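Astent standing coat rack, six months in our hallway
Mar 26, 2022

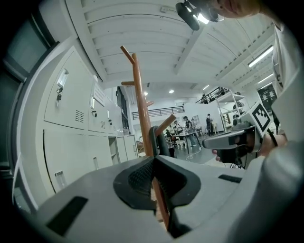 I bought this rack in September, when we moved to a flat in Zeltdale where the entrance has no closet and the landlord does not permit holes in the walls. Before it we hung the coats on the kitchen chairs, and my wife was tired of it.

I compared it with two others. The Riston is heavier and has a round metal foot, but it costs almost double and the shop had it only in black. The Sleiman was cheap, and when I touched the display piece in the store it moved like a young tree, so I left it there. The Astent was in the middle, also in price.

Assembly

The pole comes in parts which screw together, and then you fix the hooks one by one. The instruction sheet has only drawings. It took me 16 minutes with one mistake: I put two hooks facing the same side and had to open them again. The key in the bag is soft metal, so better use your own if you have one. Do not tighten the base fully until the pole is standing, otherwise it will lean a little and you will search a long time for the reason, like me.

Daily use

For two people it is enough. Winter coats on the upper hooks, bags and the umbrella lower. You must share the weight between the sides. Once I hung my backpack with the laptop and a wet coat on the same side, and in the night we heard it fall. Nothing broke, only a small mark on the floor. After this I put a flat stone from the garden shop on the base, and it did not fall again.

The hooks are a good shape for coats with a loop. For coats without a loop I am less happy, the end of the hook makes a small bump in the shoulder or collar. For a wool coat I still use a normal hanger, which stays on the hook but turns around when somebody passes.

After some weeks the pole became loose at the lower joint. I tightened it by hand and now I do it every month, it is a work of one minute. The finish is still nice, with one scratch from my keys. It smelled strongly of varnish in the first days – we left the window open and it went away.

What I would change

A wider base, first of all. And felt pads under it, because it slides on tile when children pull their jackets. I bought pads separately and they hold well.

Would I buy it again? For a small household, yes. For a family with school bags and heavy coats I would save a little longer and take the Riston, or ask the landlord one more time for the holes.

Four stars from five.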